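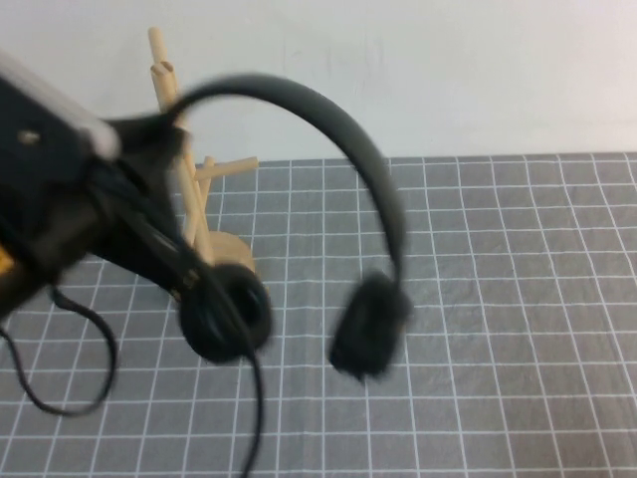 Pince robotisée tenant un casque audio filaire au-dessus d'un tapis de découpe quadrillé ; un support en bois se trouve à l'arrière-plan.

Budget d'une cellule de manipulation

Le budget d'une cellule de manipulation regroupe les dépenses à prévoir pour acquérir, installer et faire fonctionner un poste robotisé destiné à saisir et à déplacer des objets. Il couvre le bras et son préhenseur, mais aussi le mobilier, les capteurs, les objets manipulés, la formation et l'entretien. L'expression s'emploie surtout dans les laboratoires, les écoles d'ingénieurs et les petits ateliers, où le poste est souvent monté à partir d'éléments achetés séparément. Dans l'industrie, on parle plutôt de budget d'îlot ou de coût de cellule.

Postes de dépense

Le bras constitue en général la première ligne du devis. Son prix dépend de la charge utile, de la portée, de la répétabilité et du type de commande. Le préhenseur est parfois vendu avec le bras, parfois compté à part. Dans le second cas, il faut vérifier la bride de fixation, le connecteur et la licence du pilote logiciel, qui peuvent donner lieu à des lignes distinctes.

Le plan de travail comprend la table, son revêtement et les supports. Un tapis de découpe quadrillé, article de papeterie courant, sert souvent de revêtement : ses lignes facilitent la remise en place des objets entre deux essais. Les supports, patères et présentoirs proviennent fréquemment du commerce de détail et sont remplacés sans procédure d'achat particulière.

Les caméras et leur fixation forment un troisième poste. Une caméra fixe demande un bras articulé ou un portique, un câble de longueur suffisante et un éclairage stable. Les accessoires de câblage sont régulièrement oubliés dans les premières estimations.

Les objets manipulés relèvent des consommables. Les objets souples ou munis d'un fil, comme un casque audio filaire, s'usent plus vite que les blocs rigides et se commandent en plusieurs exemplaires. L'atelier Findar en prévoit 3 par référence : un sur le poste, un en réserve et un conservé neuf pour comparaison.

Coûts indirects

L'installation mobilise du personnel pendant une durée difficile à estimer. Il faut fixer le bras, régler les zones de sécurité, étalonner les caméras et rédiger les consignes. Au centre de formation de Lukumay, la mise en service d'un poste a demandé 10 journées de travail, contre six inscrites au plan initial. L'écart venait du câblage et d'une reprise de l'étalonnage après déplacement de la table.

L'entretien comprend les doigts ou patins du préhenseur, les câbles soumis à la flexion et, selon les contrats, une visite annuelle. L'assurance et le contrôle électrique sont le plus souvent rattachés au budget du bâtiment – ce qui les fait disparaître du coût affiché de la cellule.

Méthodes d'estimation

La méthode par poste additionne les devis ligne par ligne. Elle convient à l'achat d'une première cellule, quand aucune donnée d'exploitation n'est disponible.

La méthode par heure d'utilisation divise le coût total par le nombre d'heures prévues sur la durée d'amortissement. Le projet Cavine, qui partageait un poste entre deux équipes, l'a retenue pour répartir la facture. Sur un exercice, le planning réservait 362 heures et le journal de la cellule en indiquait 291. La répartition a ensuite été calculée sur les heures du journal.

La méthode par tâche rapporte la dépense à un geste donné, par exemple décrocher un objet de son support ou l'y déposer. Elle sert à comparer deux préhenseurs, mais elle rend mal compte des temps de réglage et de remise en place.

Calendrier d'achat

Les commandes sont habituellement groupées en deux phases. La première porte sur le bras, le préhenseur et la table, dont les dimensions dépendent les unes des autres. La seconde porte sur les caméras, les supports et les objets. Dans les établissements dont l'exercice se clôt en décembre, les devis sont demandés au plus tard en octobre. Le distributeur Cekex annonce un délai d'environ huit semaines pour les préhenseurs hors stock.

Une réserve pour imprévus est parfois inscrite sur une ligne propre. Certains établissements l'interdisent et exigent un avenant pour chaque achat supplémentaire, y compris pour un câble ou un tapis.

Voir aussi

Préhenseur
Amortissement comptable
Coût total de possession
Cellule robotisée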